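We use cookies to remember your settings and to see which pages people visit. By carrying on, you're agreeing to this. OK | More details

Flultenville Robot Club: the coat challenge, in pictures

Sunday, December 11, 2022

Well, we made it to Vetham and back, and I promised everyone I'd get the gallery up before bedtime, so forgive the typos. For anyone new to the page, we're an evening club that meets at the college, and this year's project is tidying up. Sounds dull, I know! The idea is that the robot finds a piece of clothing in a bedroom it hasn't been in before, picks it up and hangs it on a stand. We started in April with tea towels on a workbench and have been creeping towards proper coats ever since.

The Vetham round is run in hotel bedrooms, which I love, as you get all the things a lab never has (patterned carpets, mirrors, great big soft beds). Each team gets 80 minutes in the room, and that has to cover setting up as well as the runs. There were 80 points going for the coat alone, so you can guess where most of our practice went.

Most of the students had only ever driven the arms in our own workshop, and a bed is a very different thing from a bench. It gives when you press on it, for a start. We'd spent weeks arguing about where to grab a jacket – collar, shoulder or whatever's nearest – and I was firmly on team collar. I still am, if anyone wants to carry on the argument over tea. 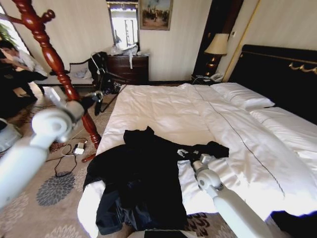 Fingers on the fabric! Right arm over the duvet, left arm up by the coat stand, and me holding my breath.

I'm very fond of this one. Black cloth on white bedding is about as kind as it gets for the vision side, so the hard bit is all in the fingers. Thick fabric bunches up, and if you only pinch the top layer the rest slides straight back out. Our group has a whole page of notes on pinch depth now, and I'll put them in the shared folder once somebody has turned my scribbles into English.

The stand deserves a mention too. I do like those twisty carved ones, but they're a pain to plan around, as there are so many places for a sleeve to snag.

Next up is the Lekholm round, where it's shirts, and after that the Zacharopoulos Cup if we get through. We've put in around 300 practice grabs since the summer and I think we'll want plenty more before we try anything with buttons. Club nights carry on as normal, same room, and new people are very welcome – you don't need to know any programming, just bring an old coat you don't mind us dropping.

88 likes | 6 comments | Share this gallery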